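Birnoter Straw Mat with Fabric Edge
By Gerkine
Sold by Balix Home Goods

Size: 80 x 136 cm
Weaving: fine straw strips, natural tan color
Edge: sewn fabric binding, green
Storage: rolls up, cotton tie included
Use: indoors only

About this mat

The Birnoter is a light floor mat for people who like to sit, stretch or lie down on something cooler than a carpet. We sell it since 4 years and it is still the mat which our customers order a second time, usually for another room or for their parents. It is woven from narrow straw strips, quite tight, so the surface feels smooth under the hand and small crumbs do not go easily between the strips. The weaving is done in a small workshop called Pintér, and the edge is sewn there also, in the same building.

Straw is a natural material and the color is never fully the same from one mat to the next. Some are more yellow, some are more tan, and with the years all of them become a little darker. If you order two mats for the same room, please write it in the order note and we will look for two that are near in color.

The binding goes along the edge and protects the ends of the straw. This is the part that gets tired first in cheap mats, so please look at it from time to time. When a stitch opens, close it soon with a normal needle and strong cotton thread. It takes a few minutes and the mat will stay good for much longer.

Daily cleaning

For every day, a dry cloth is enough. Wipe in the direction of the straw and not across it, otherwise the cloth catches on the small ends. We like a soft cloth without buttons, zippers or hard seams. An old T-shirt is very good for this. Begin in the middle and go out to the edge, and then wipe the binding separately, as the dust likes to stay where the fabric meets the straw.
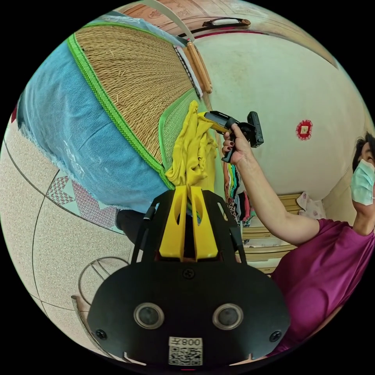

For spots, make the cloth a little damp with clean water and press it on the spot. Do not rub hard. Dry the place with a second cloth right after, and leave the mat open until it is fully dry. Please do not use bleach, and do not put the mat under the shower or in the washing machine. We had some mats returned to us after the washing machine and there was nothing we could do for them.

If something sweet was spilled, such as juice or tea with sugar, you will need to repeat with the damp cloth two or three times. Sugar that stays between the strips makes the surface sticky and brings ants in the summer.

A vacuum cleaner is possible, but only with the soft brush and low power. The hard floor nozzle can pull a strip out of its place.

Rolling and storing

Roll the mat, never fold it. A folded straw mat gets a white line in the place of the fold, and later the strips break there. For longer storage we advise to roll it around a wooden stick or a cardboard tube, so the inside turn is not too tight. The stick is not included, but any clean and smooth one will do the work, if it is as long as the short side of the mat.

Before you roll it for the winter, leave it open in a room with good air for one full day. Both sides should feel dry when you put your palm on them. Then roll it with the top side inside, tie it with the cotton tie - not too strong - and keep it lying down on a shelf or standing in a closet. Do not close it in a plastic bag. An old bedsheet is better, it keeps away the dust and lets the air through.

When you open the mat after a long time, the ends will stand up a little. Put a few books on the corners for one night and it will lie flat again.

In the home

Most of our customers use the Birnoter beside the bed or in the living room in the warm months. It is also nice on top of a thin mattress, under a cotton sheet, when the nights are hot. On a tile or wooden floor we recommend a thin anti-slip net under it, especially where children are running. The net must be cut 3 cm smaller than the mat on every side, so it does not show.

Please keep the mat away from strong sun behind a window. It will not be damaged in one week, but after one summer you can see where the chair was standing. Turn it around once a month and the color will change more equally. Furniture with narrow legs should have felt pads.

The smell

A new mat smells like dry grass. Many people like it, some do not. It goes weaker in the first two weeks, faster if you leave the window open. If the smell is sour or like an old basement, the mat was stored damp somewhere on the way, and in this case please write to us and we will change it.

Delivery and returns

We send the mat rolled in paper inside a long box. Please open the box on the same day, also if you want to use the mat later. In December the delivery can take more days than usual.

You can return an unused mat with its paper and tie. We cannot take back mats which were washed, cut or used by pets. Cats in particular like the edge very much, and we say this from our own experience.

Spare binding tape and extra cotton ties can be ordered separately. The tape is sold by the meter, and for one full mat you will need five meters, with a little left for the corners.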